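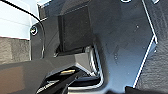 图1 深灰色金属板与黑色细线缆，左上方为白色墙面

**Astel 房间地面与储物布置 第5次例会纪要**

时间：周日 14:00
地点：Astel 房间隔壁会议室
主持：Rosalind Bellamy
记录：Rafferty Achterberg
列席：Carnix（地面施工方）代表、Baptiste（家具供应方）代表

**一、上次会议遗留事项**

1. 墙面修补。Plaster 提交的修补方案已确认，踢脚以上采用同色白漆，光泽度与现有墙面一致。侧光下的横向滚涂纹不列入本次返工范围，待整体重刷时处理。
2. 线缆收纳。沿墙敷设的线缆统一改走线槽，线槽颜色为白色。黑色线缆可继续使用，跨越通道处须加盖板。
3. 储物清单。原清单缺少架体承重一栏，Baptiste 已补交，见附表。

**二、地面拼接**

Carnix 说明，房间地面分三批铺设，批次之间存在色差，属材料批号差异，不影响使用。Rosalind Bellamy 要求施工方在交付文件中注明各批次位置，便于日后更换单块时对号取料。

接缝处理意见如下：

- 接缝高差超过2 mm的部位须重新调平，其余部位保留现状。
- 纹理方向不一致的部位不重铺，以家具摆放遮盖为主。
- 备用面材存放于楼下库房，数量由 Carnix 核对后书面回复。

会上对备用面材的保存期限有不同意见。施工方认为库房湿度偏高，建议移至楼上，Rafferty Achterberg 认为楼上已无余量。此项暂缓，下次会议再议。

**三、家具位置**

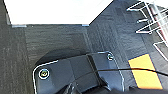
储物区的布置以维持现有通道为前提，柜类和架类分开摆放，重物入柜，常取物品上架。柜与架之间的地面留作通行，净宽不得小于177 cm，任何临时物品不得停放超过当日。白色柜状箱体下沿露出浅蓝灰色小脚，箱底清扫和调平均按带脚家具的要求执行，支脚下方加垫片，垫片颜色不作规定。白色网架一侧的地面色调偏深，蓝灰色斑块较多，Carnix 应将该部位列入批次标注图。黄橙色矩形区域的用途未在平面图中注明，由 Rafferty Achterberg 补标。

Baptiste 提出将网架整体向墙面靠拢，以增加通道余量。讨论后认为靠墙会妨碍线槽检修，未采纳。网架与墙面间隙定为200 mm，误差由现场安装人员复测后填表。

柜体是否加装固定件，意见如下：

- 供应方：柜体自重足够，可不固定。
- 主持人：柜内重物集中于上层时重心偏高，应固定。
- 结论：先调整柜内摆放，重物移至下层，固定件作为备件随柜交付。

**四、清洁与维护**

1. 木纹质感的地面不得使用含蜡清洁剂。深色部位易显浮尘，每周以干式吸尘为主，湿拖仅限污渍处。
2. 吸尘方向顺纹理进行，跨接缝时降低吸力，避免带起边缘。
3. 网架层面每月擦拭，擦拭前清空，物品复位后按标签核对。
4. 金属表面落尘以不掉毛的布干擦，禁用粗糙海绵。
5. 维护记录表由 Rafferty Achterberg 修订，增加“部位”和“批次”两栏，旧表不再续用。

**五、待办事项**

| 事项 | 责任方 | 期限 |
|---|---|---|
| 地面批次标注图 | Carnix | 11月内 |
| 备用面材数量书面回复 | Carnix | 下次会议前 |
| 支脚垫片采购 | Baptiste | 下次会议前 |
| 网架与墙面间隙复测 | Baptiste | 安装当日 |
| 线槽及盖板选型 | Rafferty Achterberg | 11月内 |
| 平面图补标 | Rafferty Achterberg | 下次会议前 |
| 白漆色卡留样 | Plaster | 11月内 |

**六、其他**

Plaster 未派人到会，墙面部分的结论由记录人转达，对方如有异议应在收到纪要后书面提出。Rosalind Bellamy 要求后续平面图统一使用毫米为单位，本次纪要中通道宽度沿用旧图写法，改图时一并换算。

会议于15:20结束。纪要发送范围：主持人、记录人、Carnix、Baptiste、Plaster。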